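Kesell Table Lamp in Hand-Cast Glass by Nendora

Item KES-28
Ships in 5 business days
Finish: Smoke, Amber, Clear

I have been buying decorative glass for this shop long enough to be tired of the word "handmade." Most of what gets sold under it comes out of a steel mold and gets a quick swipe of color at the end. So when the Nendora catalog landed here with the Kesell lamp on the cover, I read the copy with one eyebrow up. It promised "a sculpture that happens to light your home." It's a lamp. Judge it as one.

The base is cast glass, poured into a sand mold and then ground flat on the bottom by hand. I asked for proof and got a set of workshop records from Hauke Fuchs, who runs the casting side at Nendora, and they hold up. The sand leaves a slightly rough skin on the outside, a little like frost on a windshield. Some people love it. It also picks up dust, and a paper towel will leave lint all over it. Use a damp cloth.

Nendora says no two bases are alike. That is true in the way it's true of potatoes. The bubbles land in different spots and the smoke color runs darker on some pieces than others, but from across a room you'd have a hard time telling one from the next. If you want a matched pair for two nightstands, this is good news. Order both at once and write "pair" in the notes box, and we'll pull two that sit close in tone.
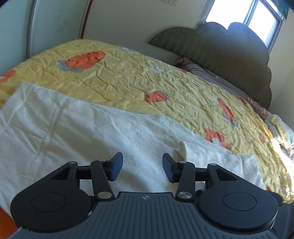

Pale yellow quilt with orange and light blue shapes.

The shade is plain off-white linen and comes from another supplier, Latuheru. It's fine. The catalog calls it "heirloom linen," and I have no idea what that means. The stitching is straight and the fitter ring sits level. If you already own a shade you like, we sell the base alone for less.

Size and details

Height with shade: 28 inches
Cord: 5 feet, cloth covered, with an in-line switch
Bulb: one standard base, not included
Base: solid cast glass, felt pad on the bottom

Five feet of cord is short. I've told them so. Measure from your outlet before you order – we get more returns over this than over anything to do with the glass.

What about the "limited edition"?

Nendora plans to make 3,000 of these. You can decide for yourself how limited that sounds. The number etched under the base is real and matches the card in the box, but I wouldn't buy the lamp hoping it goes up in value. Buy it if you like looking at it.

Color notes

Smoke is the best of the group. Amber looks rich with the lamp on and a bit like cough syrup with it off. Clear shows the bubbles well and shows fingerprints even better.

Returns

You have 54 days to send it back, unused and in the original box. Keep the foam corners. Livatbridge handles our freight and will not cover a glass item packed without them.

Page last updated Jul 30, 2020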